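Home Food Bodies Machines Weather Ask Us

Why Is My Snack Packet So Big?
By Feven Demissie
Last updated 24th August
2 comments 2,592 shares

Pick up a bag of something crunchy and give it a squeeze. It feels full. Then you open it, look inside, and the snacks are all sitting at the bottom as if they were hiding from you.

Grown-ups like to say there is a good reason for this. Sometimes there is. I think it's worth checking which bits of a packet are doing a job and which bits are mostly there to make you want it.
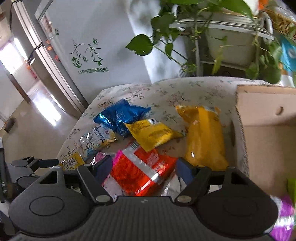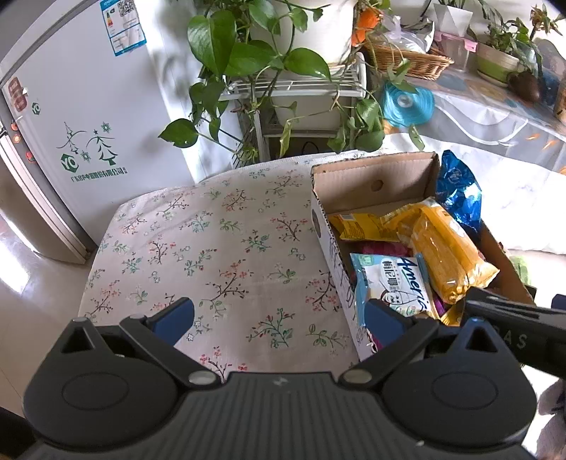
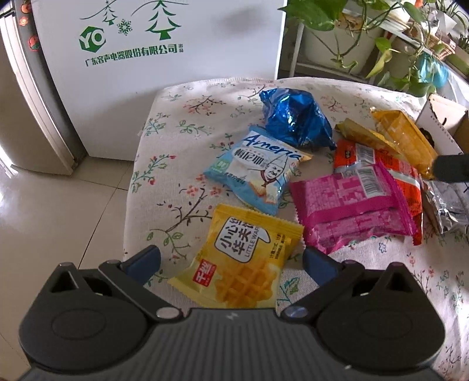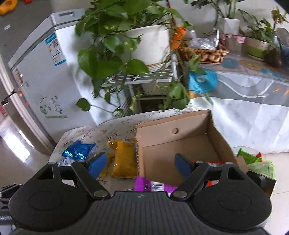 What is the puffy stuff inside a snack bag?

Mostly it is nitrogen, a gas that already makes up most of the air you breathe. Ordinary air also has oxygen in it, and oxygen slowly makes oily food taste old and a bit like cardboard. So snack factories often push the ordinary air out and puff nitrogen in before they seal the bag. Nitrogen has no smell and no taste, and breathing in the little bit that comes out when you open a bag won't hurt you.

IS THE PUFFINESS A TRICK?

The people who make snacks say the gas works like a cushion, and that's fair. Crisps and corn puffs are easily crushed. If you put them in a flat bag and stacked other bags on top, you would be eating crumbs with a spoon.

But a cushion only needs to be so big. A large bag also looks like more food, and the people who design bags know this perfectly well. The picture on the front won't help you much either. So ignore the size of the bag and find the weight, which is printed in grams (look for a small g after a number). Two bags can look like twins and have quite different weights. The number is usually in small writing. The word "NEW!" never is.

Saranya Reddy, aged nine, wrote to us from Plallolthorpe to say that her Clekotska corn puffs were "half nothing". She wanted to know if she could have half her money back. Sorry, Saranya. If the weight on the packet is right, the shop will say you got what you paid for. You could put the puffs on the kitchen scales and find out. Weigh the bowl first, or you'll be weighing the bowl as well.

WHY ARE SO MANY PACKETS SHINY?

Part of the answer is useful. Light can spoil food, and so can damp. Many shiny packets are made of plastic with an incredibly thin layer of a metal called aluminium on it. The metal helps keep light, damp and oxygen out. It's so thin that you can't peel it off with a fingernail, though I have tried.

The other part of the answer is that shiny things catch your eye. The useful metal layer is often on the inside, and would work just as well if the outside were the colour of porridge. Purple, gold and bright blue don't keep a biscuit any crunchier. They are there so that you'll spot the packet from the far end of the shop.

Be careful with "shiny means metal", too. Some plastic is glossy all by itself and has no metal in it whatsoever.

WHAT ARE THE ZIGZAGS FOR?

Have a look at the pink-purple packet lying flat in the third picture. Its edge goes up and down like tiny teeth. Lots of wrappers are cut this way, and each little valley gives a tear somewhere to start. A straight edge has to be pulled much harder, and then the whole thing may split down the side and your snack goes across the floor.

Next to the edge of many bags there is a squashed, ridgy strip. This is called a crimp. Hot metal jaws press the layers together until they stick. If the crimp has a gap in it, the gas leaks out, air gets in and the food goes soft.

Do the zigzags always work? They do not. I have met packets that needed scissors, and one cheese biscuit wrapper in Brulludell that beat the scissors too.

CAN I BELIEVE THE PICTURE?

The yellow packet at the front of the third picture shows golden pastry with a waffle pattern. It looks very nice. What it can't tell you is how big the real ones are, or how many you'll get.

A picture of food on a packet has normally been taken with good lights by someone who chose the best-looking piece. Sometimes there are strawberries or a jug of milk beside it, and in tiny letters it may say "serving suggestion". This means the strawberries are your problem.

A happy cartoon chef is another thing to be suspicious of. A chef on the front doesn't mean a chef was anywhere near it. Drawings don't cook.

WHAT ABOUT THE STRIPY LABEL?

The black and white stripes are a barcode. When a till shines light on it, the black lines soak up more of the light and the white gaps bounce more of it back. The till turns this pattern into a number. It then looks the number up in the shop's own list to find the name and the price.

People sometimes say you can find out exactly where a food was made by reading the first few digits. Don't believe it. Those digits tell you which office gave out the number, and the snack may have been made in another country altogether. Look for the words "made in" or "produced in" instead.

CAN I PUT THE EMPTY PACKETS IN THE RECYCLING?

This depends on where you live. A cardboard box is easy: flatten it and most places will take it. Crinkly packets are harder, particularly the ones where plastic and metal are stuck together, as the layers are difficult to pull apart again. Some large shops collect them.

There is an old test where you scrunch a wrapper in your fist and let go. Foil stays scrunched. Plastic film springs open. It's quite a good test for telling the two apart, but it won't tell you what your council does with either of them, so read the list on their website.

TRY IT YOURSELF

Find a bag of crisps with the seal still closed. Write down how many grams you think are in it, with your thumb over the number. Ask someone else to guess as well. Then move your thumb.

Try it again with a small heavy thing, such as a wrapped cake bar. Most people I've tested guess too high for the crisps and too low for the cake.

Next: Why Does Toast Land Butter Side Down (And Does It?)
2 comments Share Back to top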